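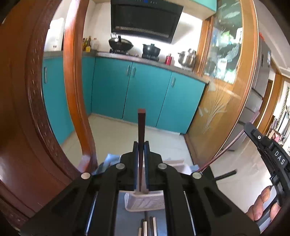 18 Jun 2026

Gundari replay tooling, pose + width sync

Picked up where I left off with the stick episodes. Goal today: get the Hadon pose track and the finger width track onto one clock so the planner stops seeing the close before the hand gets there.

Offset was not constant. Lag is 3 frames at the start of an episode and 5 by the end, so a fixed shift was never going to do it. Swapped in a linear fit per episode, anchored on the first trigger edge and the last. Residual looks flat now. Left the old shift in behind a flag, delete later.

Episode 1917 is the one I keep using to check. Thin dark stick, held upright in the fingers, white basket under it. Good test - on something that thin the width value sits close to fully shut, and the old threshold called it an empty close. Changed the test to look at where width settles vs the zero from calibration. 1917 now comes out as a grasp. Need to run it over the full set before I believe it.

Perception side: tracker grabs features on the glass partition at the right. Frosted pattern is fine, the reflections are not, they slide when the camera moves and the pose gets pulled along with them. Tried masking by hand on one episode, drift went away in the doorway part. Cabinets and floor tile give enough to hang on to without it. Want this automatic, maybe reject tracks that disagree with the main motion for more than a few frames. Chauhan branch has something like this already, havent read it properly.

Also the gripper mask. It was drawn for the fingers and body only, handle and cable were left out and the hand too, so the tracker thought it had nice steady points down in the right corner. Redrew it bigger. Cable moves so gave it plenty of margin.

Export to Pledora still falls over if an episode has a gap in the width track. Interpolating for now if the gap is under 60 ms, otherwise drop the episode and log it. Log message is useless at the moment, just says "bad widht", fix.

To do
- full run with new grasp test, diff labels against October set
- auto reject for reflection tracks
- rename offset_fixed, it isnt
- ask whether pose goes out in camera frame or fingertip frame, docs say both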